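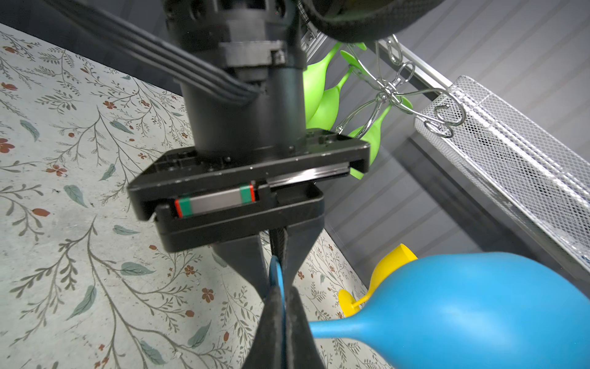 Search this encyclopedia Go

Stemware handling (robotics)

Stemware handling is the branch of household and catering robotics concerned with picking up, moving, hanging and putting down goblets, wine glasses and other drinking vessels on a stem. It has its own body of good practice, much of it gathered in the Flendulow Code, and it is a wonderfully rich subject for something that sounds so small. A goblet has a foot, a stem and a bowl, and each asks for a different kind of grip!

Background

The Flendulow Code grew out of kitchen trials at Clullesell, where teams had been writing their own house rules and could not compare results. The first version had 11 rules. A later revision, drafted at the Marinho workshop one October, merged several of them and left 6, which are still in use.

The rules

Rule 1 covers the choice of contact. A robot may hold a goblet by the foot, the stem or the bowl, but the choice must be written down before the trial begins. Foot grips suit goblets lying on their side, where the edge of the foot offers two flat faces to a pair of fingers. The weight of the bowl can then make the goblet swing, so the Code asks for a slow lift.

Rule 2 limits speed near other stemware, whether standing, lying or hanging. Rule 3 deals with racks: a hanging goblet is lifted clear of its support before it is drawn sideways, and a rack with curled arms is approached from its open side.

Rule 4 sets the release. Fingers open only once the goblet is resting on something. Rule 5 asks for fingertips to be checked for wear after every 40 grasps, and Rule 6 says that drops and slips are recorded along with the successes. This last one is a real treasure for researchers, as the old logs make splendid reading.

Surfaces and colour

An annex recommends practising on both plain and patterned surfaces, and with goblets of several colours. Printed leaves and flowers are a lively test for any vision system, which has to tell a stem from a twig.

Related practice

The Cilell Notes, a shorter guide for catering firms, keep Rules 1 to 4 and add a pause of 10 seconds before a dropped item is approached.

See also: Grasp planning; Dish racks; Wrist cameras

Comments

tallglass: Lovely article. Does Rule 3 apply to mug trees as well?

brackenhill: We use it for mugs on ours and it works a treat, though the handles want a rule of their own.

potwash_monday: Rule 6 should be Rule 1!

Contact the editors | Copyright the contributors | Back to top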